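October 13, 2018
Workshop notebook, dye bench

Back at the mustard again. I've now got 41 swatches pinned up from the weld and onion skin baths, and I'm still chasing that warm, slightly dirty yellow that Chong asked for on the seat covers. Walls are where I keep going for color ideas lately (rugs and curtains just copy each other!).

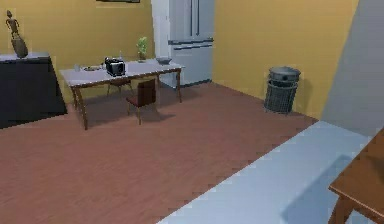
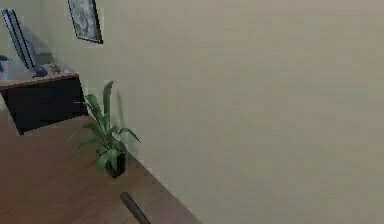
Mustard walls in the first, pale greenish beige in the second, brown floor in both.

OK, baths. Bath 6 is the good one so far. 300 grams of dry onion skins, simmered low for an hour, left overnight, strained through the old pillowcase. The wool went in damp after the alum and came out a lovely orangey gold, then dried a whole lot duller than I hoped. I dunked half of it in a weak iron rinse and that pulled it toward olive way too fast, so next time it gets a ten second dip and straight out. Write that on the lid!!

Bath 7 was weld from the Uletbridge garden, picked in June and hung in the shed ever since. Very clear lemon yellow, almost shouty. A pinch of chalk made it brighter still, so no chalk for the Chong job. I tried overdyeing one skein with what was left of Bath 6 and that's the closest I've come to a real mustard. Swatch is pinned bottom left on the board with the blue thread through it. Please don't move it, I've got no other record of which one it is.

Still bugging me:
- the Plovel yarn takes color unevenly at the skein ties, even with the ties loose
- the tap water may be different since the new filter went in, need to do one pot with rainwater
- the lid on the big pot doesn't sit flat and I lose a lot to steam

Light test is running too. Strips are taped in the south window under cardboard, half covered, and I'll pull them when they hit 2,000 hours. That's ages, but the last lot of onion skin looked fine at first and then went the color of weak tea.

Monday: order more alum, scour the next batch of Plovel, and try weld first, onion second, no iron at all. If that works I'll dye a full skein and send it over to Chong with the Folunus samples.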